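**Call for participants: two-arm teleoperation study, Ticona project**
Posted 8 January 2026, robotics laboratory at Ullport

We are looking for 25 people to take part in a study on how humans guide two robot arms in kitchen and bar tasks. You do not need any experience with robots. We prefer to have many kinds of hands in the data, so please apply also if you have never held a game controller.

## What we found until now

In our first round we collected 479 demonstrations from a small group, all of them members of the laboratory. The policy trained on these copied the habits of the group very strongly. When the cup stood a little farther than usual, one arm often waited for the other and the task stopped. Milagros Giraldo compared the recordings and found that trained people almost never correct themselves, so the policy has few examples of how to recover from a small mistake. Our new method, which we call Caltach, gives more weight to the moments of correction. To test it we need new operators, and we need their mistakes also.

The tasks belong to the preparation of a cold lemon drink. Each one uses both arms and the objects on one table, such as the cutting board, the fruit, the cups and the bowls.
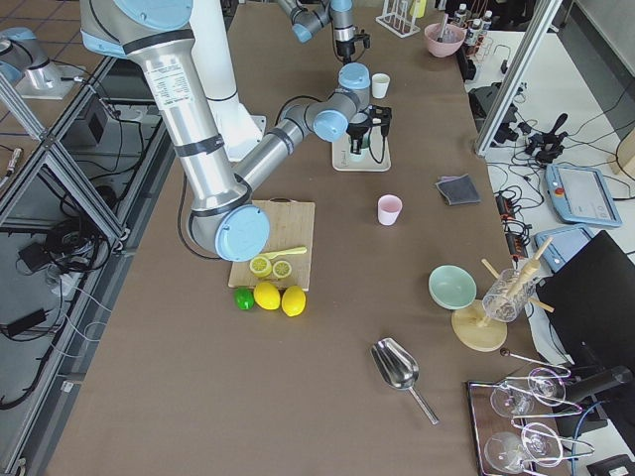 ## What you will do

- Come for 2 sessions on different days. Heriberto Alvarado will show you the hand controllers and stay with you the whole time.
- Practice freely until you feel comfortable. There is no test at the end of the practice.
- Repeat short tasks, for example placing a cup on the tray. If you drop something, please continue - we keep these recordings.
- Answer a short questionnaire about effort and tiredness after each session.

In the cup task the gripper must come down over the tray and close on one cup without pushing its neighbor. Most beginners find it harder than they expected, mainly for judging the height.

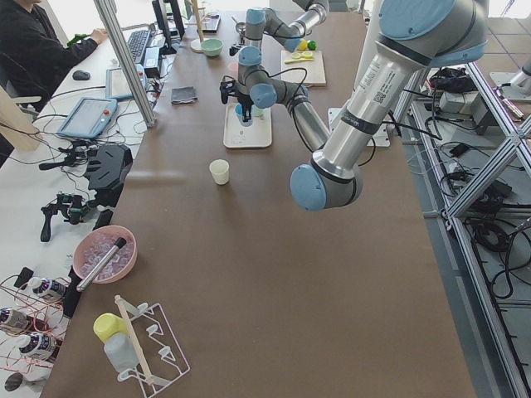

The starting position of the objects changes between repetitions, and you decide yourself which arm moves first. Please do not ask the other participants how they did it before your second session.

## Who can apply

You must be 18 or older, able to use both hands, and comfortable with instructions in English or Spanish. Left-handed people are very welcome, we had only one in the first round. If you worked with the Flevevgate group on their grasping study, you can still apply, but tell us.

We record the arm movements and the table cameras. Your name is stored apart from the recordings, and you can ask us to delete your data until the end of September.

## How to apply

Write to Maribel Montoya at the laboratory office with your available days and your dominant hand. Questions about the method itself go to Rocío Chávez. Places are given in order of arrival, and we answer everybody - also when the list is full.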